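Intro to Robot Manipulation -- Notes for Unit 2: Picking From a Bin
Marlene Harms
June 2026

Okay, so you all survived Unit 1 and you can move the arm from one pose to another without knocking over your coffee. Great! Now we get to the part I like best, where the arm has to deal with a pile of stuff it didn't choose.

A few of you asked why I don't just give everyone a tray of identical cubes. I did that the first January I taught this course, and the Rana team had a perfect score before lunch. Then I dropped my keys in the tray and the whole thing fell apart (their code thought the keys were a very long cube). So: mixed objects from day one.

Quick vocabulary before lab. A grasp is a gripper pose plus a finger opening. An approach is the path the gripper takes to get there. A pick counts when the object is up over the rim and stays up for 2 seconds. Please don't mix up the first two in your lab reports -- last term I read a lot of "bad grasp" write-ups where the grasp was fine and the wrist had hit the wall on the way down.

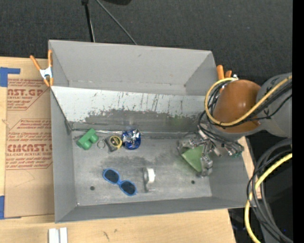
Object choice matters more than people expect, so let's spend some time on it. Every team brings its own set, and I want yours to be annoying in different ways. Flat things are hard if you only ever come straight down, and a thin metal ring lying on a metal floor is about as mean as it gets: low, small, and nearly the same color as what's under it. A crumpled foil package throws highlights all over your depth image. Sunglasses have two dark lenses and a skinny bridge, so think about where you'd want the fingers to close. A tape measure is friendlier, but look at which way it's lying before you pick your finger opening. And the flat green triangle between the fingers is a good one to talk over with your partner: would you grab it near the point or farther back, and why?

Walls next. Your planner has to know about the bin, including any sloping side, and if you model it as a plain box you'll lose space you could be using, or worse, plan straight through metal. Measure your own bin. Don't copy the numbers from the Husov handout, they're for the old one and I keep forgetting to take it down.

Cables! Give them slack at the wrist and then run your most twisted pose slowly, by hand, before you run anything at speed. Keep wrist rotation within 90 degrees either way for this unit. You can ask me for more once I've watched a full run.

What to turn in:

Your object list, with one sentence on each saying what makes it hard.
A log of 100 pick attempts, failures included. I really do read the failures first.
One page on your most common failure and what you'd try next.

If you want extra practice, the Jondivis set has over 2000 logged picks you can replay in the simulator. It's a bit messy and the labels drift toward the end, but it's fine for testing your grasp scoring.

Team Flondovach, you still owe me your Unit 1 plots. Everybody else, read the section on antipodal grasps before lab and bring your objects in a bag with your team name on it.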